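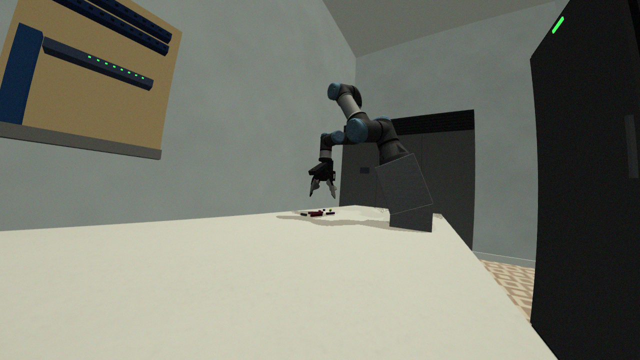

Can a robot tidy your kitchen table yet?

It can do parts of the job, slowly, if someone sets things up for it first. A whole table, in a whole house, on an ordinary evening, is still out of reach.

By the time I got to Vovisholm the coffee was gone and Rukhsana Hashmi was already typing. She runs the small handling lab at Clakex, upstairs from a shop that packs hardware kits for flat-pack furniture. Cam locks, dowels, those little bags you lose one of. The shop wants the end of the line cleared by machine. The lab wants to sell the same skill to people with kitchens. Same problem, she says. Small stuff on a flat surface, pick it up, put it where it goes.

Most of her day is on a monitor. A simulated room, pale walls, dark cabinets, a long cream-white table with an arm standing near the far end. Black and gray with blue caps on the joints. Its two fingers are open over a little cluster of pieces, dark red, navy, one speck of yellow-green, all of them tiny next to the arm. Most of the tabletop has nothing on it at all.

"People see that and think, what's the hard part," Hashmi says. "All that space. Just grab them."

The hard part is the cluster. Go for one piece and you might nudge its neighbor. Nudge the neighbor and your plan is out of date. A thin piece lying flat is worse than a block – there's not much to get hold of, and the table is right there under your fingertips. People do it by feel. You slide the thing, tip it, roll it against a thumb without thinking. Two stiff fingers have to come in at the right angle and the right height or they get nothing.

She ran one software build, code name Temell, through 3,730 simulated attempts over the spring. Failures she had expected went away fast. Others hung on. The arm would reach for the biggest thing first, every time, and shove a smaller one under it. Or close on two pieces at once and carry both off, which the scoring called a success until someone looked at the replays. That took a week to sort out. A bad week.

Then the real bench. Here the numbers get less pretty. Over one 10 hour shift the bench arm cleared 241 loose parts. I asked what a person does. Hashmi sent me downstairs.

Lachlan MacKinnon has worked the packing end for years and was not very interested in talking about robots. He was interested in talking about trays. The new trays are too shallow, parts hop out, that's why there's so much to pick up in the first place. He cleared a spill of dowels while he told me this, one hand sweeping, the other holding the tray under the lip of the bench. Took him a few seconds. He didn't look down.

"Two forty-one in a shift?" he said. "I'd do that before my first break. But I wouldn't like it."

He has a point about the sweeping too. A person almost never picks up small parts one at a time. We rake, scoop, pinch a bunch, sort it out later in the palm. The arm upstairs does singles. One down, one up, one over, back again. Hashmi has tried a scoop attachment and it works nicely for scooping and is no use for anything else, so now you need a tool change, and the tool change takes longer than the scooping saved.

So why bother. Nights, mostly. MacKinnon's bench sits idle from early evening. Slow is fine at two in the morning if the bins are right by six. The shop doesn't need fast, it needs a machine that can be left alone, and that is a much harder thing to buy. The lab's target for mixed parts is 100 parts in a row without a person stepping in. They have not hit it on the real bench. In simulation they hit it most days now.

The gap between those two sentences is the story of this whole feild.

Some of it is stuff you'd guess. Light changes when the loading door goes up. Real dowels shed dust. A bag with a corner of clear plastic sticking out is more or less invisible to the camera. Some I wouldn't have guessed. The bench has a slight bow in it from years of leaning, enough that a height that's perfect at one end is a hair too high at the other. The simulated table is as flat as somebody typed it in. Hashmi now bends hers on purpose, a little differently every run, and roughs up the friction settings, and moves the lamps. It helps. She'd like it to help more.

Homes are worse again. No one in a house calls you before changing the bins. I spent an afternoon at a test apartment run by Poirier, a firm one train stop over that rents out furnished rooms to companies with something to try. Kitchen, narrow hall, bedroom with a sloped ceiling. They let the place get messy in a planned sort of way. Keys, a pen cap, coins, half a cracker. Throw out the cracker, keep the pen cap. Easy if you've lived somewhere. The visiting machine that day, a tabletop unit, got the keys into the dish on the third go and then stopped for a good long while in front of the cracker. It was put in the dish as well.

I liked that, I have to admit. My kids would do the same.

What would a buyer actualy get, if they wrote a check tomorrow? On a shop floor, a fair bit. Known parts, known bench, a fence or a light curtain, somebody on call. Repeat jobs with one shape of object have worked for decades. Mixed small parts are getting there, if you'll put up with the pace. At home, a vacuum, a mower, and for the table a very expensive thing bolted to the very table you wanted cleared.

And laundry, since everyone asks. Hashmi laughed. Cloth is on somebody else's monitor.

She thinks the night bench will run unattended by November. MacKinnon thinks they should fix the trays. Both might happen – the tray order was on the shop manager's desk when I went past, under a bag of cam locks with the corner torn open.

I asked Hashmi if she'd want one at home herself. She was watching a run and took a moment. The fingers came down, missed a thin piece, came down again a touch to the left. Not for the table, she said. Maybe for under the couch.

The next run was already loading when I left. My train was at five past, I made it, just.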